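4.2 Surface finish and how plates age on the bench

I should say up front that I came to this part of the study with a bias. I like dark metal plates, I have them all over my own workshop, and I was sure they'd hide wear better than the bare ones. So when the Vedport shop let us follow 26 dark plates through a working season, I expected a short section and an easy win (it didn't go that way!).

We checked each plate every 14 days under the same bench lamp, tilted low so the light skimmed across it. Head-on, nearly everything looked fine. At a steep angle you start seeing a lot more – dust, haze, little changes in sheen that you'd swear weren't there a minute ago. The Canberg shop had been wiping their plates with a dry cloth and looking straight down at them, and their notes say "clean" on almost every line. I don't blame them, I'd have written the same thing.

The fasteners were the part I enjoyed most. A screw that sits close to the surface gives you a bright ring to look at, and that ring is a handy thing to check first. If it's crisp, I move on. If it's dull or broken up, I get the loupe out. Figure 7 has two screw heads with shiny rims against a dark plate, plus a rounded corner where the edge picks up a thin line of light.
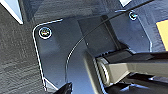
Figure 7. Dark metal plate at a low angle, with two screws and a thin black cable curving over the surface.

So does a dark plate need cleaning more often than a bare one? We'd say the schedule can stay the same for both, but the dark one should be looked at from the side before anyone signs it off.

Over the season we logged 329 side-angle checks, and I'd trust those well ahead of the straight-down ones. The Clumine plates went onto the bench in October, so they're left out of the tally and picked up again in Section 4.3.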